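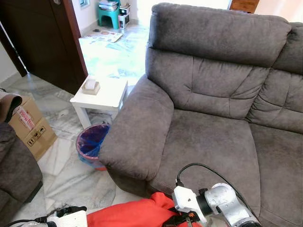
Fig. 1. Upholstered sofa, grey-brown, left arm and seat backs.

Search this notebook Go

2021-05-06

Textile conservation workshop, Nunley building. Entry by L. Benavides.

Adhesive trials for the Gerlach hangings continued. The Raltari starch paste was prepared at the usual strength and passed twice through the fine sieve. It was applied to 40 linen strips, which were left under glass weights until the afternoon. Peel readings are entered in the bound register and are not repeated in this entry.

Four strips lifted at the corner when handled. All came from the older bolt, which had not been washed before cutting. The remainder of that bolt is to be scoured and the strips cut afresh. Colleagues are asked not to draw on it until it has been relabelled.

The Duvitz paste was too thick to brush evenly at the first attempt. A further 130 ml of deionised water was added and the batch stirred for seven minutes. Application was then satisfactory, though drying was noticeably slower.

Humidity in the drying room rose after lunch and the chart paper ran out. A new roll has been requested from stores.

Outstanding: lining silk for the second hanging, required before September. Register to be countersigned.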